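Prong folders – how do you get the stack on straight?

doswood_temp
Got 60 of these green card files to fill by 8th April. Two holes at the spine, gold prong thing. I fan and split the paper first so it doesnt stick 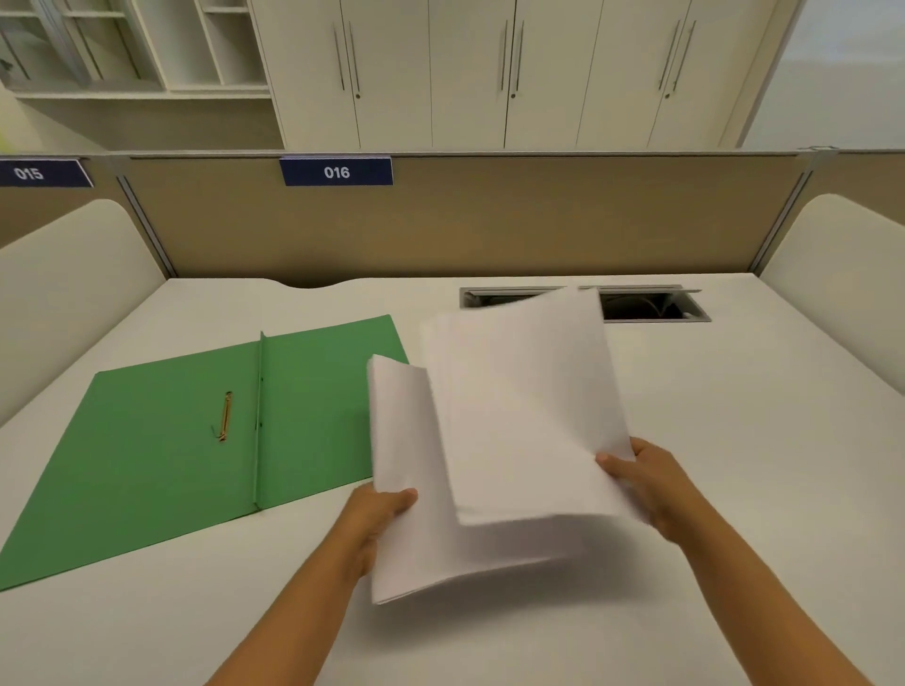

then knock it square on the desk and feed it on in one go. Still goes crooked.

hitari316
One go is the problem. Half at a time.

savchuk
Disagree – halves never line up. Hold the spine side flat, other hand on the right edge, then shuffle.

doswood_temp
ok tried it savchuks way
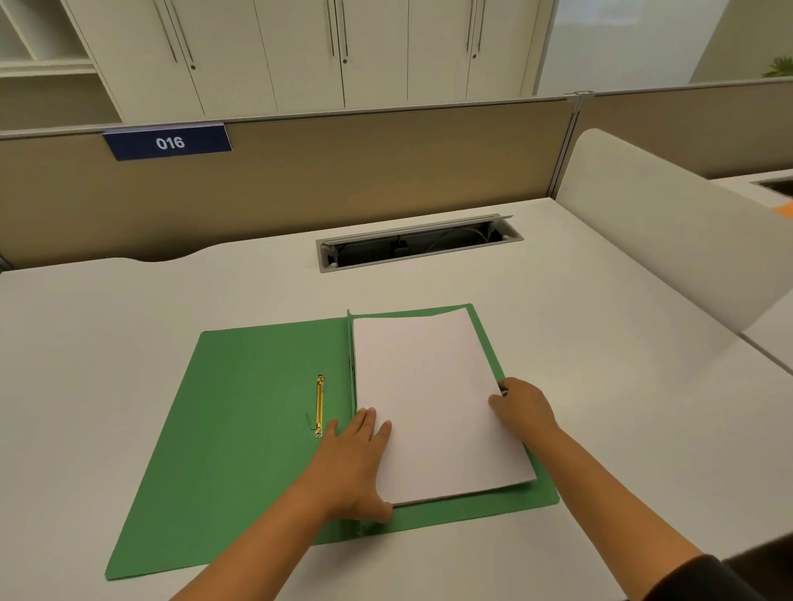

Stack on the right cover, still a bit offset

hitari316
Told you. Halves.

savchuk
Thats fine, tap teh top edge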